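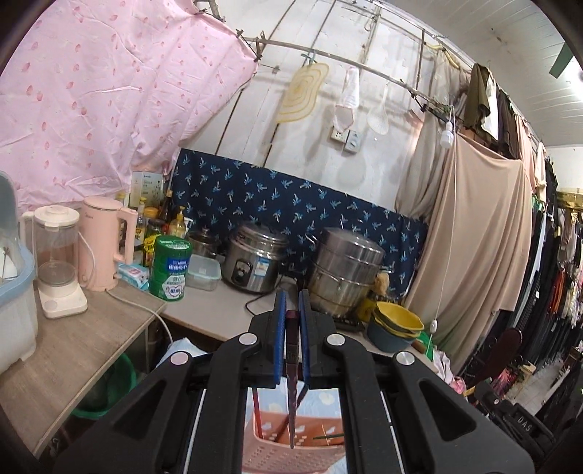

Pink perforated basket with sticks, next to the kettle and blender table.

Small-space kitchen storage: frequently asked questions

Compiled by Rahel Wallner for the Zasthorpe tenants' pages. Questions come from the online form and are answered when there are enough of them to justify an update. Wording has been tidied.

What counts as a small kitchen for this page?

Any room where the cooking area shares floor or table space with something else. Most Zasthorpe units have a single run of bench and no pantry, so tenants add tables. Two tables of different heights are common. If they are pushed together, check that nothing straddles the join.

Where should the kettle go?

On the table closest to the power point, with the cord kept short. A cord that drops over the table edge can be caught by a knee or a chair back. Take up the slack behind the appliance with a reusable tie. Do not coil it tightly, and do not run it under the base.

Can the kettle and the blender stay side by side?

Yes, if they are not touching and the kettle spout points away from the blender base. Leave enough room to lift the jug straight up. The rule on extension leads is unchanged: one lead per wall outlet, no adaptors plugged into adaptors.

Is a perforated plastic basket suitable for long, thin items?

Suitable for some. Sticks, skewers and chopsticks will stand in one if they are longer than the wall is high, but they fan out and end up lying across each other. Openings in the wall are the usual problem: a narrow point goes through a small hole and jams, and a larger decorative cutout lets the whole item slide out sideways. Options:

- Line the bottom with a folded cloth.
- Stand a smaller solid-walled tub inside the basket and put the narrow items in that.
- Store pointed items tip down.

The Brunner insert tray fits most rectangular baskets. Measure the inside at the base, where it is narrowest.

How do I sort a basket of mixed sticks?

Empty it onto a cloth first. A pale cloth makes dark pieces easier to find. Group by length, then by whether the end is pointed or blunt. Colour is the least useful way to sort, although it helps if each person in a shared unit has their own. Return the longest group first, against the wall of the basket, then fill the middle.

Can I keep things under the table?

A basin or tub is fine under there. Food is not, unless the container is sealed. Keep 30 cm clear in front of the heater in units that have one — the inspector does measure this.

Do tins and wipes belong on the same surface?

It is allowed. Close the wipes packet fully or it will dry out. Milk powder tins should have the lid pressed down all the way round and be kept away from kettle steam.

What size lidded container should I buy for dry goods?

Measure the shelf or table depth before choosing. The Flellidis tall tub is 845 mL and holds a small bag of rice with room for a scoop. Translucent walls save opening the lid to check the level. Lids that are not in use should be stored upright behind the container, not under it.

Does the shared cupboard in the laundry still take spare baskets?

Yes, until it is full. The limit is 2 per unit, labelled with the unit number. Unlabelled baskets are cleared on the last Sunday of the month. The Ekik shelving was bolted to the wall in October and should not be moved.

My question is not here.

Use the form and select "Kitchen". Include the width and depth of your table in centimetres if the question is about fit.

3 comments
Shared 2 times

Related pages
Cord ties and outlet covers: what is permitted
Cleaning perforated plastic
Laundry cupboard rules
Bench extensions for single-run kitchens
Reporting a loose power point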